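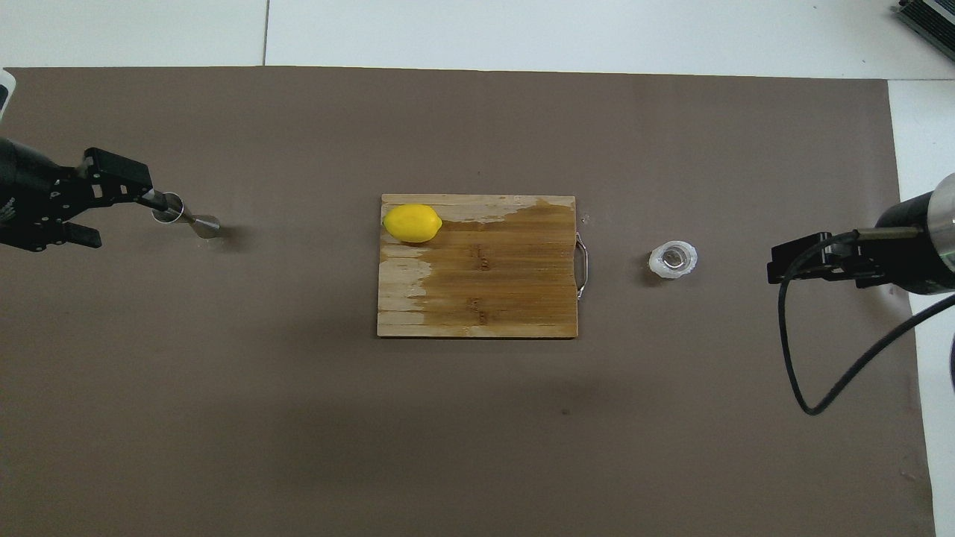 The left arm with the jigger, the right one facing the cup, lemon on the board between them.

I had been promised a drink. What I got, one Sunday at the Lollarside workshop, was a chair, a black coffee and a long talk about fingers!

The engineer I came to see has spent 13 weeks comparing grippers on a pair of arms, and she asked me to leave her name out of it (she still has to buy parts from these people). She started with the Cleno fingers, then swapped to a set from Egilsson, and she has opinions on both.

"Everybody shows you a gripper picking up a cube," she told me. "Fine, great. Give it a jigger. It's shiny, it's got a waist, and it gets wider whichever way you slide. I lost a whole week to that waist."

So which set does she like? She made a face. The Cleno pair closes softly and she trusts it with the little cup, but it drifts after lunch and she has to zero it again. The Egilsson pair stays put. "It also squeezes like it's angry at you," she said. Out of five tries with a lemon on her first evening, four ended on the floor, and she still sounded a bit proud of the one that didn't.

I asked about the controller, thinking it would be a quick one (it was not). She runs both arms off a Lilleck box and likes it mostly for the logs, which she reads at night, in bed, on her phone. Her real complaint is cables. "I'd pay more for a shorter cable than for a better motor. Write that down."

I wrote it down. Then I asked when I could have my lemon drink, and she said September, maybe, if the new finger pads come in.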